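Geltstead Rule

The Geltstead Rule is a short code of conduct used by the Meinecke congregations, a group of Protestant churches first organized in the town of Geltstead. It has 40 articles in 2 parts. The first deals with worship and the second with daily work, debt and the keeping of oaths.

Article 6 forbids false witness. Early printings gave the verb as "speak against," which readers in Tistavik took as a ban on all testimony in court. The revised text has "accuse falsely" - a narrower reading, now standard. The Hirnari edition prints both forms side by side.

Membership in the congregations was last reported as 2,410.

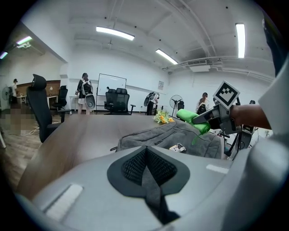 Articles on labor treat handwork as a duty equal to prayer, and they name washing, mending and the care of cloth. Commentators disagree on whether tools lessen that duty. The usual view is that they do not: a green cloth rolled up and held in the jaws of a hand-held gripper is still in the care of the person whose hand is on the tool. A stricter reading survives in Tistavik, where the altar linens are folded by hand each December.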